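Home
Teaching kit
Arms
Spares
Contact

Hekar Teaching Kit, two-arm version
Part no. 2779
Made by Jelness, sold and mended by Gurnwood
In stock
Add to basket
Add to quote
Compare

Overview
The Hekar lets you show a robot a job instead of writing it out in code. You hold a pair of small handles, the arms on the bench copy you, and everything you do is saved, including the bit where you dithered. Do the job a few times, bin the bad goes, and hand the rest to your training software.

It will learn what you show it. If you pick up every block as though it might bite, so will the robot. We have had the kit in our own workshop long enough to recognise Valdir Honorato's takes from the far side of the room by the sighing pause before each grasp.

Two ways to teach
By hand: press the button on the wrist, take hold of the arm and push it where you want it. Good for slow work, and for people who don't trust handles.
By remote: sit at the operator's desk and drive with the handles. Good for everything else. Takes an afternoon to get used to and a week to stop leaning sideways in your chair.
You can switch between the two in the middle of a session. You can't switch in the middle of a take, although Bořivoj Tichý keeps asking.

What's in the box
Operator handles, left and right
Foot pedal (start take, end take, bin take)
Wrist buttons, one per arm
Recording software with practice bench
Cables, more than you would think
Printed manual, revised October
Arms, grippers and table are sold separately. Please read that line again before ringing us.

Practice bench
The software comes with a simulated bench so that beginners can drop things without anyone having to pick them up. You drive it with the same handles and pedal, and the takes are saved in the same format. Stacking blocks is where most people start. The loose tools come later and are harder, particularly anything thin that has to be held upright.

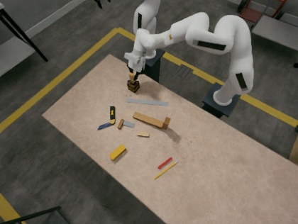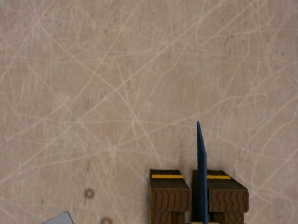 Practice bench: block stacking from across the table, and a close view of the gripper holding a pointed blue piece.

Details
Saved per take: joint positions, gripper opening, camera views, pedal presses
Longest take: 7 minutes
Takes per session: 91, after which it makes you start a new one
Operators: 4 profiles, each with its own handle settings
Handle settings: speed, stiffness, left/right swap
Warranty: yes, but not for coffee

Common questions
Can I edit a take?
You can trim the ends. You can't cut out the middle, as the arm would have to jump from one place to another and it takes that sort of thing literally.

How many takes do I need?
More than you want to do. Start with one plain task and vary where you put the things.

Does it work with Coutinho arms?
Yes, with the adaptor plate. Ask for Solange Godoy, who keeps them in a drawer.

Reviews
Neusa B.
Good handles, stiff pedal. My first stack was a disgrace and the robot reproduced it perfectly.

Silvana S.
Manual is better than the last one. Still no index.

Write a review
Delivery and returns
Back to Teaching kit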